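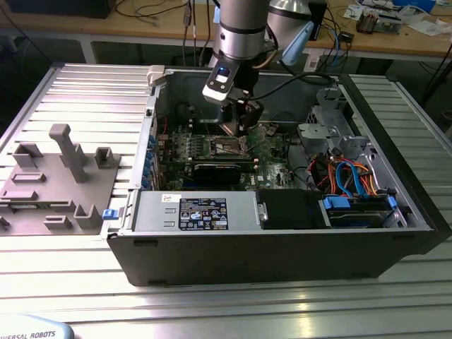

Dörte Gerlach objected in the first project review that a lantern parade cannot be studied from its route map alone, and section 2 was rewritten to meet her point. The Piltby parade began in June as a school event with 294 walkers. It now draws 2,000 – most of them from outside the town.

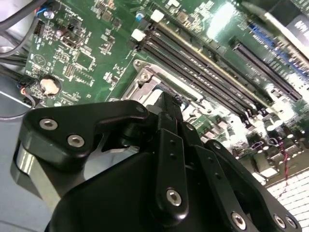

Two sources were used: the Vogler route sheets, complete except for 4 years, and notes taken at the Senden street party, which follows the same format. Nine stewards were interviewed. Costume rules are stricter in Senden – masks are not allowed after dark – and complaints about noise are fewer.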